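4.2 What people said about the last weeks

I went into these interviews thinking folks would want to talk about medicine. They mostly wanted to talk about meals, and who sat where, and what got said at the sink afterward (I have 134 pages of notes, and kitchens are all over them!). So I stopped steering and let them go.

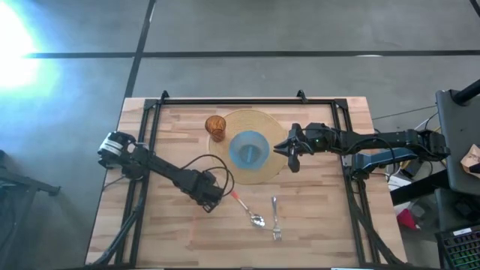 Brimbridge, 5/2/20

I typed up my field notes that Saturday, right after a long call with a daughter I'll call Ulik. She had moved back home to look after her mother, and she told me the slow days were the ones she'd give anything to have again. I wrote "slow days" in the margin and kept finding it in other people's talk, in all kinds of wording. Of the 12 families I spoke with, most had some version of it, and I started using it as a code of its own. 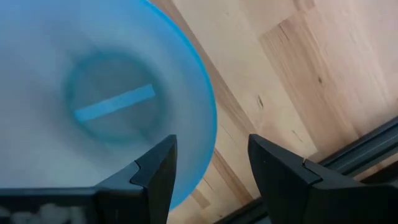
Marijke Leemans read an early draft and told me I was making it sound too sweet. "Some of us were just tired," she wrote back, "and bored, and a bit angry, and I'd like that to be in there too." She was right, and I went back through everything with her note taped to my screen. Tiredness was everywhere once I let myself hear it. One son said he loved his father and also counted the hours until his sister took over, and he didn't seem to feel those two things were fighting.

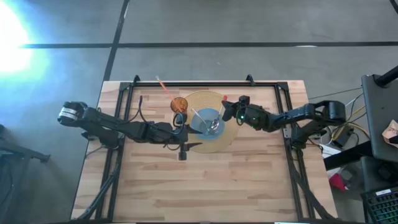 So I split the code. "Slow and good" stayed, and "slow and hard" went in next to it, and plenty of passages ended up with both labels. Figure 4 shows how I think the two run together over time, with the hard part heavier early on and the good part mostly spoken about later, looking back. I'd be careful with that, though. Everyone I talked to was already grieving, and I have no notes from inside those weeks to set beside what they remembered. I come back to this in Section 5.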